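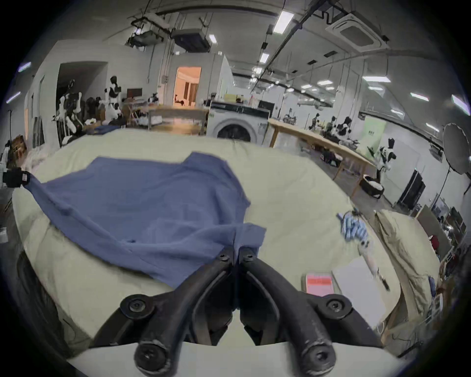

Residents of the Arkgate apartments told a Stevwood town meeting that they have been washing clothes at midnight and hanging them in hallways while they wait for the building's laundry room to reopen. One tenant said she had stopped buying anything that needed a warm wash. Another asked why the hours could not be stretched in the rooms that still work.

The shared laundry on the ground floor of the east building has been closed since January, when a drain line under the floor gave way. The building has 113 apartments, and most of them have no hookup for a washer. Tenants have been sent to the smaller laundry in the west building, which opens at 7 a.m. and locks at 9 p.m.

Grasent, the company that manages both buildings, said in a written statement that the pipe has been replaced and that the floor has to be leveled and sealed before machines can go back in. It did not give a date. The company said it would credit each household $16 a month until the room is open again.

Several tenants said the credit does not cover what they spend at the coin laundry on Bittencourt Avenue, where prices went up last fall. Parents of small children said the walk is the harder part, particularly with the sidewalk on the north side still torn up for gas work.

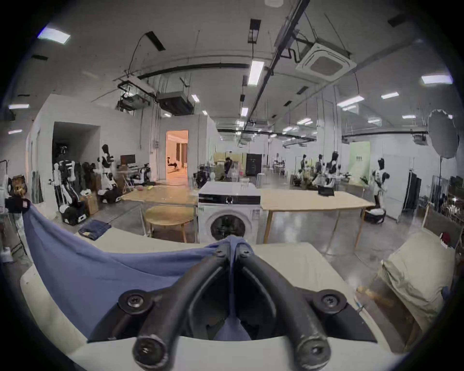

The town does not run the buildings and has limited say over them. Its housing office can order repairs when heat, water or power is out, but a shared laundry is treated as an amenity under the local code unless it is written into the lease. The office said it is reviewing copies of Arkgate leases turned in by tenants to see how the wording differs from one year to the next. Older leases list "use of laundry facilities" among the services included in the rent. Newer ones say the facilities are provided "when available."

A proposal to change the code was introduced at the same meeting. It would require owners of buildings with more than 16 apartments to give written notice within five days when a shared laundry closes, and to post an expected reopening date. Owners who fail to post one could be fined $504. The town's legal staff asked for time to look at the wording, and the proposal was held over to next month.

The town also heard a request to let the Bittencourt Avenue laundry stay open past 11 p.m. Neighbors on the block behind it objected, mostly over parking and the noise from the rear exhaust fans. No vote was taken on the request. 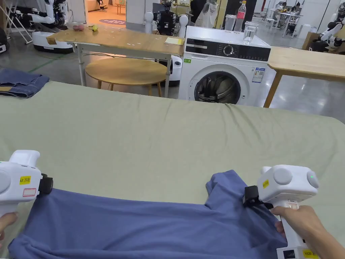
A T-shirt laid out on a covered table.

In the meantime, the Stevwood branch library has put up a sign-up board where people with a washer at home can offer a time slot to others in the area. The board is beside the front desk and can be used during regular library hours. The library said it does not check the listings and that any payment is between the people involved.

Tenants who want the housing office to look at their lease can drop off a copy at the town hall front counter or mail it to P.O. Box 3164, Stevwood. Names and apartment numbers may be blacked out. The office asked that the page listing included services be left readable.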